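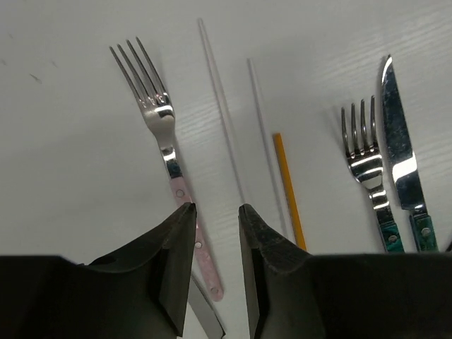
Lifetime guarantees have come up again on the list, and I'm going to be the sour one again. I've read the message quoted below twice and I still can't find the part where anybody got anything for free. My view, for those who joined recently, is that "guaranteed for life" is a price with a ribbon on it. Ask what is covered and it shrinks. Take a fork like the one with the pale pink, pearly-looking handle and the metal head. That's at least two things made separately and put together, so when the guarantee says "the metal is covered for life" I want to know who answers for the handle and who answers for the join. In my experience the metal was never going to fail. You could bury it.

On 2026-01-05 a member wrote:

> Hi all, first post of the year from me. I know some people here
> are down on lifetime guarantees but I think it's unfair. I bought
> the big Pichon set at the Furnis shop in Ditthorpe and paid the
> extra for the lifetime cover. The girl at the counter said it is
> good for 1000 washes minimum and after that they still replace
> anything that goes wrong. To me that shows the maker believes in
> the product. If it was rubbish they would go broke honouring it.
>
> I would sooner pay once and be done. My mum's generation bought
> good things and kept them. Does anyone have a real reason not to
> trust these, or is it just grumbling?

Fair question. I do grumble. Some real reasons, then.

First, the "they'd go broke" argument. It sounds right until you think about how many people ever claim. You need the receipt. You need the box, sometimes. You need to remember that the cover exists, and which shop it came from, and the shop needs to still be there. Then you have to care enough about one bent spoon to put it in a padded bag and stand in the post office queue. Most people throw the spoon in the back of the drawer. A maker can offer the moon on those odds, and the promise tells you what they think of your filing.

Second, the washes. What is a wash? I'd love to see the test. Whose machine, which powder, how hot, and did they leave the load sitting in there damp overnight the way everyone does? I wrote to three different firms years ago asking this about a kettle, a set of pans and a clothes airer, and I got two form letters and a voucher. A number like that said over a counter is worth nothing to you later. If it isn't on the paper, it wasn't said. 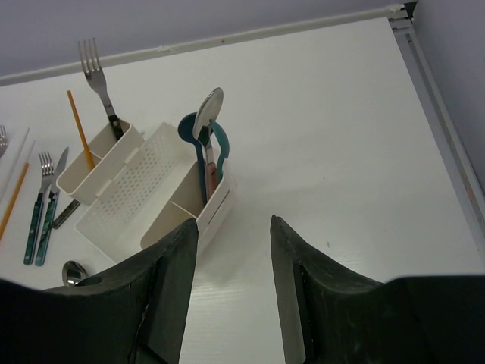
Noreen Tapscott
List member, retired from small appliance repairs, Drirkville

Third, and this is where I'll get long, so go and put the jug on.

I spent a good part of my working life on the other side of the bench, looking at things under guarantee, and I can tell you how it goes. The customer brings in a toaster. I find a scorched terminal. The maker's form has a box for "fault in manufacture" and a box for "wear or misuse", and a scorched terminal can be either one, depending on who is holding the pen. There was no box for "cheap part, bound to go". I filled in the first box whenever I decently could. Plenty came back changed to the second.

So when I read a guarantee now I go straight past the front page. I look for "normal household use", which they don't define. I look for "original purchaser", which means the kids can't claim after you've gone, and neither can whoever buys it at your garage sale. I look for "or equivalent", which lets them send you something in a different pattern that won't match the rest. And I look for whose lifetime it is. I have seen one that meant the lifetime of the product. Read that again slowly. It's covered until it breaks.

The dearest lesson was my own. I paid $592 for a washing machine with a 10 year guarantee on the motor. The motor was fine. The pump went, then the door seal, then the board, and none of those were the motor. I could have had the motor replaced any time I liked.
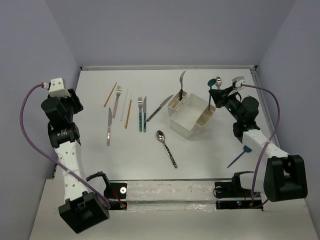
As for the point about our mothers' generation, I'm not convinced they bought better, and I'm fairly sure we only see what lasted. The rubbish they bought went to the tip before we were old enough to notice it. What did survive mostly had no guarantee at all, and it survived by being looked after. Take table things. Some people keep them standing in a white caddy and some leave them scattered across the table around it, and both sorts seem to be represented here. I'd bet the state of the stuff in twenty years owes more to that kind of habit than to any card in the box. Dry them, don't use the knife to open paint, don't soak handles. I can't prove it. But neither can the bloke selling you the cover.

What bothers me most is paying extra for it. Where I live, and I think for nearly everyone on this list, you already have some rights when a thing turns out faulty or isn't fit for the job. Look up what yours are before you hand over a cent. I'm no lawyer and the rules differ depending on where you are, so please don't quote me at the counter. But do ask the shop, "What does this give me that I don't have anyway?" Then wait. I did this at a shop in Ditthorpe last February over a vacuum cleaner, and the young fellow went out the back to check and came out with a different brochure.

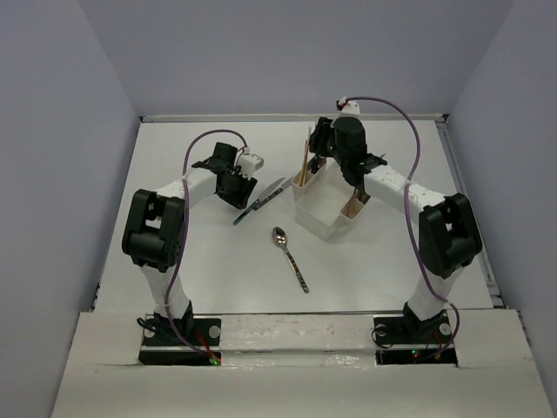 Reading time: 5 minutes

A few things would change my mind, and I'd like to hear from anyone who has them.

- A claim paid on an item more than a few years old, without an argument, by someone who isn't related to the shop.
- A guarantee that names the parts it covers in plain words, handles and seals included.
- A maker that sells the spare. I would take a shelf of spare parts over a lifetime promise any day of the week.
- The price with and without the cover, printed side by side on the ticket.

To the member who asked: keep your receipt, photocopy it (the shiny ones fade to nothing), and write on the back what you were told at the counter. Put it somewhere you'll find it. If Pichon do come good on a claim I'll say so on this list in capital letters. I still think you paid for a feeling. It may be a nice feeling. I'd have kept the money and bought a couple of odd spoons from the op shop when the time came.

Please trim your quotes when you reply. The last thread on kettles ran to 800 lines and most of it was the same message.

Noreen

Comments (4)

"Whose lifetime" got me too, with a garden hose. They said the expected life of a hose was five years. It split in year six. I laughed, then I bought another one without the cover.

Bit harsh. I had a suitcase wheel replaced under one of these with no fuss whatsoever. Took a fortnight. So that's one for your list, although it was only three years old.

Does anybody know if Furnis in Drirkville will look up an old receipt if you only have the bank statement? The Ditthorpe one wouldn't.

Agree on the spare parts. I can't get a lid knob for a perfectly good saucepan and I've been trying since before the holidays. Currently using a cork and a screw.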